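The Rule About Cups

I got the job at Troleva because my cousin couldn't start until February and somebody had to fill the chair. Twelve pages of handling rules came with it, stapled crooked, and on my first morning Sum-yee Su put them in front of me with a mug of tea and told me to read them twice. I read them once and flipped back to look at the part about lunch.

You'd think rules for a gripper would be all about fingers getting pinched (that's page 2, and fair enough). Most of them were about patience, though! Close until both jaws touch, then stop. Don't squeeze to feel safe. Keep a stack upright the whole way. Never reach across another gripper's path, even if your friend is waving you through. Say "clear" out loud before you open. I felt so silly saying "clear" in somebody's bedroom that for the first hour I sort of mouthed it.

Vaughan Dunstan had the rule sheets before Sum-yee did, and he'd written in the margins of mine with a green pen. Next to the one about plastic cups he had put: "Remember Trindby." That was all! I asked Sum-yee what happened at Trindby and she said, "Cups," and went off to find the tape.

So of course I spent the whole morning wondering about Trindby. Did they drop them? Did somebody get hurt? I pictured a hillside of cups, more than 400 of them, rolling into a river while Vaughan stood there with his green pen. I was having such a good time with this that I broke the crossing rule, came in over Sum-yee's side of the table, and bumped her arm with mine. It was only a little clack. She let go of the handle, very gently, and looked at me.

"Read me number nine," she said.

I read her number nine. Then she made me read it again, slower, and I could feel my ears going hot all the way up. She wasn't mean about it. She told me she'd done the very same thing her first week, with Mr. Huang watching from the doorway, and that he had made her write it out by hand and mail it to the Masten office. With a stamp! They mailed it back with the spelling corrected.

After that I did it properly. I waited for her jaws to be out of the way and I said "clear" like I meant it, loud enough that someone downstairs yelled "what?" back at us. We did the cups over and over until the tea was stone cold and I'd stopped thinking about hillsides, or mostly stopped. I had Trindby down to a small pond by then.

Around four o'clock the phone rang and it was Vaughan, wanting to know how the new kid was getting on. Sum-yee held it out to me. I had one question for him and I bet you can guess it.

"Oh, Trindby," he said, and I heard him pull up a chair. "Have you got your rules there? Turn to the cups." 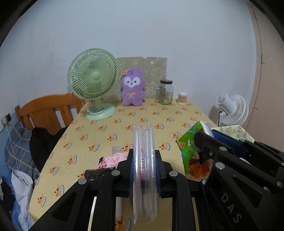 What Vaughan Said

He said it had started with a birthday party, and that I should get a pen, any color but green.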